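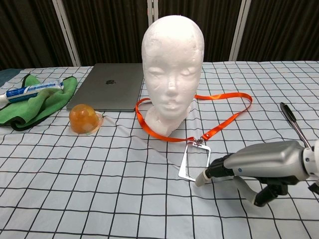

Photo: Mitali Abeysekara

Seam sealing is the process of closing the needle holes and gaps left when a waterproof fabric is sewn. It is used mainly on rain jackets, ski wear, bib pants, tents and work clothing. A fabric may resist water well across its whole surface and still leak at the stitching, where each stitch makes a small hole through the coating or membrane.

Methods

The most common method is seam taping. A narrow tape with a heat-activated adhesive on one side is laid over the inside of the finished seam. A hot-air nozzle melts the adhesive, and a pair of rollers presses the tape onto the fabric. Air temperature, roller pressure and feed speed are set for each fabric. Too little heat leaves the tape poorly bonded, and too much can shrink the face fabric or blister the membrane.

Two-layer tape has a film and an adhesive. Three-layer tape adds a knit backing and is used where the inside of the shell is exposed to wear. Liquid sealant, brushed on by hand, is applied mostly to tents and in home repair. Welded seams use heat or ultrasonic energy to join panels without thread.

Extent of sealing

A garment is called fully sealed when every seam in the outer shell is taped. In a critically sealed garment only the seams most exposed to rain are treated, usually those at the hood, shoulders and upper chest. Pocket seams, zipper ends and points where several seams cross are the hardest to cover, and many makers place a round patch over such crossings.

Testing

Sealed seams are checked by pressing water against one side of a clamped sample and watching the other for drops. Samples are often washed several times before the test. Hood seams are also checked in a rain chamber, with the garment worn by a form.

Evska line

The outerwear maker Evska opened a taping shop at Troltow under the production engineer Lech Kalinowski. It began with 8 hot-air machines and taped shells for the firm's Brzozowska ski jacket, a pattern with 471 centimeters of seam in the adult medium size. A later version by the pattern cutter Wanda Nowicki moved the shoulder seam forward and joined the hood from fewer panels – a change that cut the taped length by 128 centimeters. Production of the revised jacket began in November 2020.

Care and failure

Tape fails most often by peeling at the edges. Body oils, high dryer heat and long storage in a damp place all weaken the adhesive. Lifted tape can sometimes be pressed back with a warm iron and a cloth, but brittle or flaking tape has to be removed and the seam sealed again.

See also: Durable water repellent; Storm flap; Waterproof zipper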